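Right, a few of you asked how the evening classes are going, so settle in with a cup of tea, this will take more than one post (you know me by now).

For anyone new, I started learning Turkish in May, at the grand old age of fifty-eight, having last sat in a language lesson when I was fourteen and mostly drawing horses in the margins of my French book.

It all began with my neighbour Sevim Gezer, who moved in across the landing and kept bringing me stuffed peppers. I wanted to say thank you properly. I practised it in the bathroom mirror for a whole week, teşekkür ederim, and when the moment came I said something so mangled that she asked if I needed to sit down.

So I signed up. We meet above the library in Darnley, ten of us on a good night, and our teacher is Gülizar Ersoy, who has the patience of a saint and the handwriting of a doctor. She won't let us speak English for the first half hour, so there's a lot of nodding and a lot of weather.

The thing I love most is how the words get built. You start with ev, a house, then evim is my house, then evimde is in my house, and on it goes like carriages being hooked on to a train. I find it terribly satisfying when it works -- and when it doesn't I just stand there with half a train.
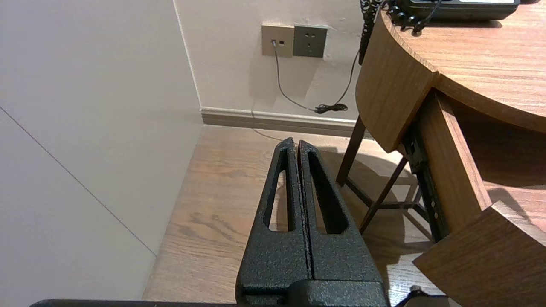
Vowel harmony, though. Oh my goodness. The endings change to match the vowels that came before, and Gülizar says that one day I'll simply hear it. At the moment I hear it about as well as I hear the oven timer from the garden.

Meirion Cadwaladr sits next to me and he's streets ahead of everyone. He grew up speaking Welsh, and he says that once you've had two languages in your head a third one just budges up and finds a seat. He's also very kind about lending me his notes, which are in green ink and far better than mine.

Some things that have helped me, in case you're tempted: sticky notes on the kitchen cupboards, children's picture books (I have the one about the lost goat nearly off by heart), and saying the shopping list out loud on the walk into town. You do get looks. I've made my peace with the looks.

I keep a list of new words in the back of my diary and last night I wrote down number 173, which was kaplumbağa, a tortoise. I can't think when I'll need it but I'm very glad to have it!

And yesterday I met Sevim on the stairs and we talked for a good five minutes, all in Turkish, about her sister's knee. I missed plenty of it, but I got the knee, and I got that it was the left one. There were peppers again this morning.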